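The Jarari Playhouse has brought back Danomero, a musical last seen in town nine years ago, and the new staging is smaller than the old one in every way. The cast is down to five, with two musicians at the side of the stage.

Most of the cuts work. The first act moves quickly, and the harbor songs sound better with fewer voices because the words come through. The second act drags – the trial runs too long, and the reprise after it could go. The actor playing the judge is the strongest singer of the group and gets only one number.

The set is a flight of stairs and a curtain. Lighting does the rest, and does it well until the finale, which is too dark from the back rows. The hall seats 753 and was half full in September.

Tickets are fairly priced. Go for the first act and the band. Runs two hours with an intermission. Snacks are sold in the lobby.
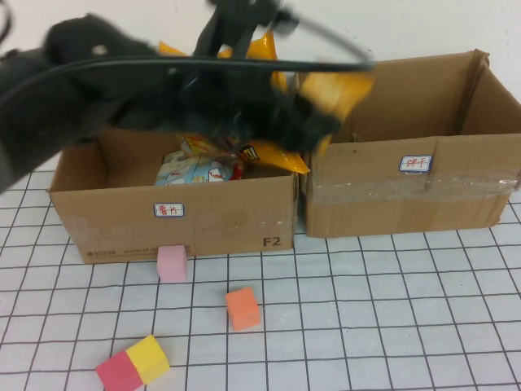

A yellow snack bag over an open cardboard box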